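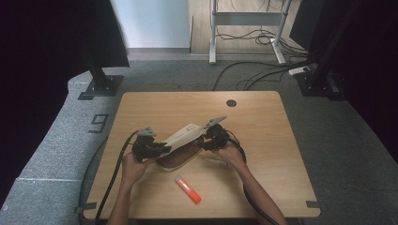
Cuaderno de taller, julio — encolado de suelas, lote Valcárcel

Entrada a las 9:40. Sigo con la comparación de adhesivos para la reparación de calzado de verano. Botond dejó preparadas ayer las plantillas de corte y la lista de pares pendientes. El encargo completo es de 100 pares y de momento no toco nada fuera de la primera caja.

Adhesivo A, el de siempre, de Fusetti. Dos manos finas, 28 minutos de espera entre la segunda y la unión. Huele fuerte y hay que abrir la ventana del patio. Agarra bien en el talón. En la puntera levanta un poco si se dobla antes de tiempo.

Adhesivo B, base agua, muestra de Nirnon. Se extiende mejor con brocha corta que con espátula. El bote dice que vale una sola mano, pero en goma porosa se lo traga entero y he dado dos. No mancha el canto.

Lijado: grano 80 para la goma, 120 para el corte. Con el 60 se comía el borde y luego se veía la línea — queda apartado. Limpiar el polvo con cepillo y después con trapo; el aire comprimido lo manda todo a la mesa de Judit, que ya se ha quejado.

Prensa: el manómetro vuelve a marcar de menos. Lo he contrastado con el de repuesto y la diferencia es constante, así que corrijo a mano hasta que venga el técnico de Dadine.

Pruebas de flexión: programadas 1.000 dobleces por muestra, tres muestras de cada adhesivo. Arranca la primera a las 12:15. Anotar aquí si se abre la puntera y en qué ciclo.

Pendiente:
Pedir brochas cortas.
Preguntar a Judit por el hilo encerado, el que queda está reseco.
Etiquetar los botes abiertos con la hora.

16:30. Primera muestra de A terminada, sin despegue visible. La de B sigue en la máquina.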